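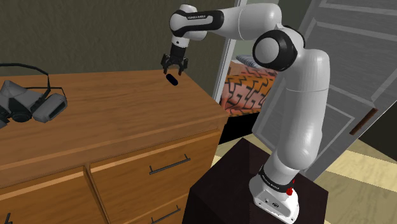
If a team can't reset its scene the same way twice, it has nothing to compare, and Saranya Bhat would like that printed on the door of every simulation lab.

Her remark came early in the open day at Bratgate College, Gikville, on 23 March 2022, and most of what we saw afterward came back to it. The visit was to the second-year manipulation class, which runs its whole spring project in simulation and moves to hardware only in June. I went with a small group of teachers from other colleges who are considering a similar course. These are my notes, tidied a little, with the setup details I would want if I were writing the syllabus.

Getting there

The class meets in the Fahy building, behind the main workshops. The signs from the parking lot lead to the old entrance, which is locked. Use the side door by the bike racks and take the stairs. The lab is a plain computer room with blinds on the window side and a projector at one end. Students work in four teams of four, each with two workstations: one runs the simulator, the other is for code, logs and plots. Derell, the in-house package the class uses to build scenes and score runs, is installed on all of the machines and is maintained by the department.

The task

Each team gets the same household scenes and the same arm model. The scene we spent most time on is a bedroom. The arm is mounted on a dark pedestal next to a wooden dresser, and the target is a small navy cylinder on the dresser top. The team's controller has to bring the gripper over the cylinder, close on it, lift it clear of the surface, and hold it until the scorer ends the run.

That sounds like a short exercise, and several visitors said so. The students' logs suggested otherwise. A cylinder lying on its side is awkward for two parallel fingers in three ways that matter here. It can roll if one finger touches first. It has a preferred grasp direction, across its axis, so the wrist has to be turned correctly before the descent. And it is low, which leaves little room between the fingertips and the wood. A controller that descends a few millimeters too far hits the dresser and the run is scored as a collision. One that stops too high pinches the upper curve of the cylinder and squeezes it out.

There is also a headset on the same dresser top. It is not a target in this task. Derell logs any contact with it as a disturbance, and a run with a disturbance is marked down even if the lift succeeds. One team had not read that part of the scoring sheet and lost points for two weeks before anyone opened the contact log.

How a run is scored

Every submission is run 200 times. The scorer shifts the starting pose of the cylinder and its heading for each run, using a fixed list of seeds. All teams get the same list. The result is a table with one row per run: seed, outcome, time to first contact, time to lift, maximum contact force at the fingers, and a failure code where one applies.

The failure codes are short and I copied them down:

NOREACH – the planner returned no path to the pre-grasp pose.
COLL – contact between the arm and anything other than the target.
ROLL – target moved before both fingers were in contact.
SLIP – target lost after closing.
TIME – run exceeded the limit.

Students are graded less on the success rate than on the report that goes with it. The report has to account for every failure code that appears in the table, with at least one replay for each. A high rate with an unexplained block of SLIP results scores lower than a moderate rate with a clean explanation. Bhat was firm on this when one of our group asked whether the strongest students found it discouraging. She said that some did, in the first month.

What the teams were doing

The morning session was ordinary working time. We were asked to stand behind the teams and not to help.

The first team was chasing NOREACH. Their pre-grasp pose was set directly above the target at a fixed height, with the wrist heading taken straight from the cylinder's heading. For some seeds this put a joint near its limit and the planner gave up. A cylinder can be grasped just as well with the wrist turned half a revolution, and the fix was to offer the planner both headings and accept whichever path was shorter. They had this working before the break. The code change was four lines. Finding it had taken them most of the previous session, and their notebook showed why: they had first blamed the planner's time allowance and raised it twice.

The second team had very few planning failures and a large number of ROLL results. Their gripper came down off center, so one finger touched early. They argued for a while over whether to correct the pose estimate or to slow the closing motion. Slow closing is easier and hides the error, and it costs time on every run. In the end they measured the offset across a set of seeds and found it was constant, in the same direction each time. The tool frame had been set at the flange and a hand-entered correction added to it, with one digit wrong. I have made the same mistake on real hardware, at greater expense.

The third team worked on friction. The simulator allows contact parameters to be edited, and they had raised finger friction until nothing slipped. This is allowed in practice runs and forbidden in scored ones. Their scored table was therefore much worse than their practice table, and they spent the session putting the default values back and reworking the grip force. I thought the exercise was a good one for exactly this reason. Simulated contact is easy to flatter, and it is better to be caught doing it in a class than in a thesis.

The fourth team was writing its report. They had stopped tuning a week early and were replaying failures one at a time, pausing at first contact and noting finger positions. It was slow to watch. Their success rate sat in the middle of the class, and Bhat told us their last report had received the best grade.

Resets

After lunch there was a short talk on resets, and this was the part of the day I found most useful. Derell stores each scene as a file plus a seed. On reset, it rebuilds the objects from the file instead of moving them back to where they started. The difference matters. When objects are only moved back, small leftover velocities and contact states survive, and the same seed can give two different outcomes. An older version of the class materials did it that way, and students spent hours hunting bugs that belonged to the reset.

Each team now has to pass a reset check before its first scored submission. They run one seed, reset, run it again, and compare the logs line by line. Any difference fails the check. The usual cause, we were told, is a controller that keeps something in memory between runs: a filter state, a cached path, a counter that was never cleared. The check takes a few minutes and has apparently cut the number of grade disputes.

Background and lighting came up in questions. The scene has a bedroom wall, doors and a patterned blanket on a bed through the doorway, and someone asked why a grasping exercise needed furniture it never touches. For the current assignment it doesn't, as the pose of the target is supplied directly. In the next assignment the pose is withdrawn and the teams must estimate it from rendered camera images. Keeping the room fixed means that the change in results between the two assignments comes from perception alone – at least in principle. A dark cylinder on brown wood should give them something to think about.

Moving to hardware

In June the teams take one controller each to the hardware lab on the ground floor. We saw the room but no demonstration. Speed and force limits are set by staff and cannot be changed by students. Each team gets a fixed bench slot, and must bring its simulated table so that the same failure codes can be filled in by hand. Previous years' tables were pinned up by the door. NOREACH hardly appears in the hardware columns, and SLIP appears far more than the simulated runs would suggest.

Practical notes for anyone planning the same

The course needs one competent person to look after the scene files. At Bratgate this is a part-time duty and looked like more.

Fix the seed list before the first class and do not change it, even when a seed turns out to be very hard. Bratgate has one that every team fails. It stays in.

Keep practice and scored configurations in separate folders, with the scored one read-only. The third team's trouble with friction would have shown up in the first week.

Allow more time for log reading than for coding. The class schedule gives them equal time, and Bhat said she would shift it next year.

The slides were promised to all attendees by mail. Mine arrived without the appendix on contact parameters, which I have asked for and will add to the shared folder when it comes.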